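Konus brings back its winter eye palette, and the shimmer is softer this time

December 2025

Good news for everyone who missed out last winter! Konus is putting its small shimmer palette back on the shelves in January, and the new version looks like a real step up. The old one sold out before a lot of us even got to try it, so there has been plenty of chatter about whether the brand would simply repeat it or do something fresh. It did a bit of both.

The palette is called Vodus, and it holds 22 shades, split between soft mattes and the kind of fine, silky shimmer that catches the light only when you turn your head. The chunky glitter from last year is gone (hooray, no more sparkles on the cheeks by lunchtime). In its place are champagne, rose gold, a dusty plum and a gorgeous olive that looks brown indoors and goes green near a window. Two of the shades are meant to be used damp, and with a wet brush they turn into something close to liquid metal on the lid.
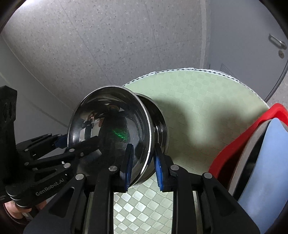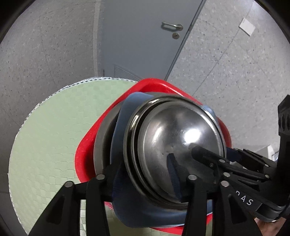

Konus has also changed the texture. The old powders could be dry, and the darker colors left a dusting under the eyes if you went in too fast. The new ones feel creamier, pick up nicely on a finger and blend without much fuss, even for those of us who do our makeup in a hurry and with one tired old brush. The plum is still a little stubborn at the outer corner, so build it up slowly and tap off the extra first.

The Diltik store at Baluyot will have it first, with a launch weekend that includes free try-ons at the counter. The first 100 shoppers to pick up a palette get a mini brow gel in clear or soft brown, and you can choose which. Walk-ins are welcome for the try-ons, but the chairs fill up fast at these things, so the morning is the better bet. Come with bare lids if you can, and bring your own mascara if you're picky about it, as the counter will be using testers with throwaway wands.

Online orders open 2 days after the store launch. Refill pans are coming as well, starting with the champagne and the olive, and they will fit last year's case, so hang on to it if you still have one. The rest of the refills should follow later in the winter.

There is a matching lip color on the way too, a sheer berry with no shimmer at all, and it looks lovely next to the rose gold. Konus hasn't set a date for that one yet, but the testers will be out at the counter during the launch weekend.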